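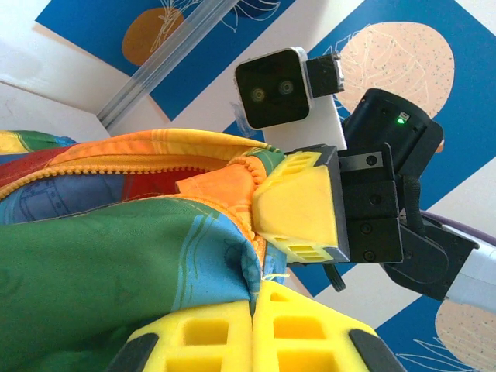
What counts as one example?

One attempt at one task, from the moment the operator takes hold of the controls to the moment they let go. The cameras and the joint positions are recorded together for the whole of it. An attempt can be eight seconds long or go on for minutes, and that is the first thing to bear in mind when somebody quotes you a total. A thousand examples of moving a cloth two inches to the left is a much smaller thing than it sounds.

Who writes this page?

The cloth handling group at Asach, in the Prendergast building in Garnness. Rodrigo Cantero edits it and gets the complaints. We collect examples for a learning system that is meant to handle soft things with two arms. We would like it to work. We have also read a lot of pages like this one written by other groups, and they left us with more doubts than answers, so we have tried to put the doubts in.

Is the robot doing the work by itself?

Not while we are gathering. A person is moving both arms the entire time. If you see a recording from a collection session and the arms look clever, you are looking at a person being clever through a rather awkward pair of hands. Plenty of clips doing the rounds online don't say which kind they are. We'd suggest assuming a person until told otherwise.

Why fabric, and why so many colours?

Fabric is where the easy claims fall over. A block is the same block after you pick it up. A heap of material has a different shape every time it is touched, and half of it is hidden under the other half. The strong colours are a help to us when we check recordings, as you can tell which bit of cloth has gone where. They may also be a help to the system that it doesn't deserve. If it learns to look for an orange patch, it has learned about orange. We have a set of plain grey items for testing this and the early results were poor.

How many examples do you have?

In the current batch, 1000 recorded attempts, made by 5 operators using 34 different fabric items. Put like that it looks respectable. But the items were not shared out evenly, and a handful of favourites turn up again and again while some appear hardly at all. The operators weren't equally busy either. We publish the breakdown next to the total now. Any group that gives you only the total should be asked for the rest.

What do operators find hardest?

Edges. To fold, open or straighten something you usually need hold of an edge, and once the material is bunched up the edge could be anywhere. A person standing at a table would feel for it with a thumb. Our operators can't feel anything through the controls and have to go by eye.
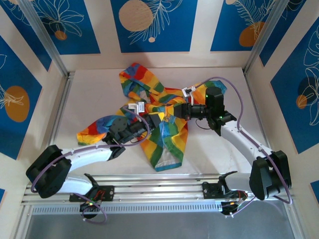 So they lift a bit, look, put it down, try a bit further along. New operators tend to grab the highest fold and hope. The better ones use one arm to hold the material still and search with the other, and it took us an embarrassingly long time to write that into the instructions. It also means the early recordings and the late ones show two quite different habits, and the system is trained on both.

Zips and flaps are a separate headache. They are stiffer than the cloth around them, so they give the fingers something to grip, and operators go for them whether or not the task calls for it.

Do you throw away the failures?

We used to. Then we noticed that the system, having only ever been shown things going well, had no idea what to do when something slipped. It simply carried on folding air. Slips that the operator puts right are now kept. Attempts that were abandoned are kept as well but marked, and they are left out of training for the time being. There's an argument going on here about whether that is wise. My own view (Rodrigo) is that we don't yet know, and that the people who tell me they do know have not shown me a test.

Why two arms and several cameras? Isn't that overkill?

Two arms, no. Try turning a large piece of cloth the right way up with one hand. The cameras are harder to defend. Every extra view makes the files bigger and gives us one more thing to knock out of line. A view from close to the grip shows what the fingers have hold of, and a view of the whole table shows where everything else has gone, and each is pretty useless at the other's job. Whether the system makes good use of both is a question we've only partly tested. In one trial we turned off a close view and the score barely moved, and that ought to worry us more than it seems to.

Does a better success rate mean a better robot?

Ask what was being counted. During our last round the software from Vinholm reported a healthy improvement over the round before. When we went through the attempts by hand, 21 of those marked as successes had ended with the cloth in a state no sensible person would call folded. The arms had let go and moved clear, and the check was looking for exactly that. We have since changed the check, and the improvement shrank.

Will it work in my kitchen, laundry or warehouse?

We have no evidence that it will. Everything so far was gathered at the same sort of station, under our own lights, with our own decorated walls. Move the arms to another room and you have changed a great deal at once. There are plans to collect at a second site in December. Until that has happened, please treat anything said about other places as a guess, ours included.

Are you putting laundry workers out of a job?

At present a practised operator at our controls takes far longer to fold a towel than anyone would with bare hands, and the trained system is slower still. I can't tell you what happens in ten years and I distrust people who say they can. What I can say is that this work currently needs more people than it replaces.

Can I have the recordings?

A small sample is available on request to people who say what they want it for. The full set is not being released yet. The labels are uneven, and we'd rather fix them than have others build on them and find out later. If you do use the sample, tell us what's wrong with it. Somebody has already spotted left and right swapped in a few files, and those have been corrected.

When was this page last changed?

11/07/2025. The answer about success rates was rewritten and the one about failures is likely to be next.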